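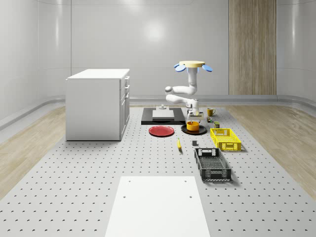 Section 7. Teaching a pick-and-place by remote control

By now you've got the simulator open and the hand controller paired, so let's get on to the fun part! I'll use the bowl task all through this section. It's the one I learned on, and it's pretty forgiving.

1. Load the Flernden tabletop from the Stemus start menu. Give it a moment to settle before you touch anything (I always rush this).

2. Squeeze the clutch on the controller. The arm only follows your hand while you hold it, so if your wrist gets twisted, let go, get comfy and squeeze again.

3. Press Record and bring the gripper over the orange bowl. Go slow on the way down. I like to stop just above the rim and check from a second view before closing the fingers.
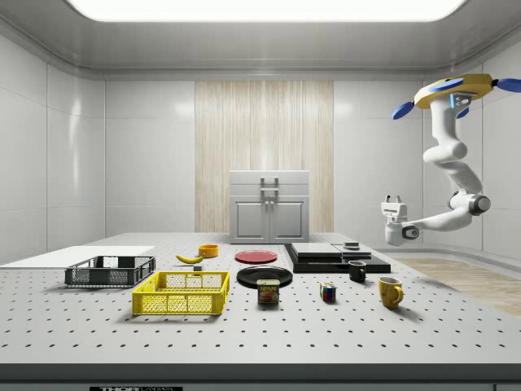
4. Close on the rim, lift straight up, and carry the bowl over to the red plate. Keep well above the crates, they're easy to snag on a low pass.

5. Open the fingers, back away, and press Stop. Clunora saves the run with a number, so mine from the last batch end at 507.

Note: Small wobbles are fine, leave them in! What you want to throw out are the long pauses where you were thinking or reaching for your coffee. Anything past 37 seconds I just delete and do over.

Caution: Don't hit Reset with the clutch held down. The arm jumps to wherever your hand is, and that jump goes into your recording.

6. Press Shuffle to move the objects around, then do it all again. Yes, again. I had more than 1,000 runs on the Lukáč profile before I tried the mug, but you can start training long before that.

If the arm lags behind your hand, turn the follow speed up one notch and repeat step 2. Camera shortcuts are in Section 8.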